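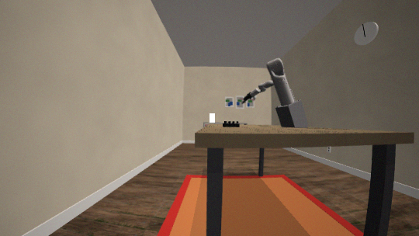
Do I need to know anything about robots to help write rules for working beside them?

You don't, and we would be rather pleased if you knew very little, as the people who will one day share a table with a robot arm are mostly people who have never given one a thought.

Kitbridge is looking for participants to join a reading and discussion group on good practice for small tabletop robots. We have a draft guide, put together with our friends at Skullon and Heo, and it has reached the stage where its authors have stared at it so long that they can no longer tell which parts make sense. We need fresh eyes, and a bit of patience, and perhaps a fondness for arguing kindly over the difference between "should" and "must" (there is a lot of that, I'm afraid!).

The guide covers the everyday questions. How far back should a person stand while an arm is moving? Who may press start, and who ought to be told first? What should be cleared off the table beforehand, and where does the arm rest when the day is over? We have tried to answer all of these in ordinary words, and where we have slipped into jargon we would like you to cross it out with real vigour.

What we ask of you

You would come to 2 sessions at our Trastia rooms, both on a Friday and both starting at 14:00. Before the first we will send you the draft to read at home, and you are welcome to scribble all over it. In the first session we talk through the rules page by page, and in the second we try them out on a simulated workspace on screen, stopping whenever somebody feels a rule is unclear or simply too fussy to be followed.

Who can apply

Anyone over eighteen who reads English comfortably. We would especially love to hear from people who work with their hands, people who teach, and people who have had to follow a badly written safety notice and still feel cross about it. Tea, lunch and travel costs are covered, and the rooms are step-free.

How to apply

Send us a short note saying who you are and why this appeals, quoting reference 1866. Please reply before the end of December.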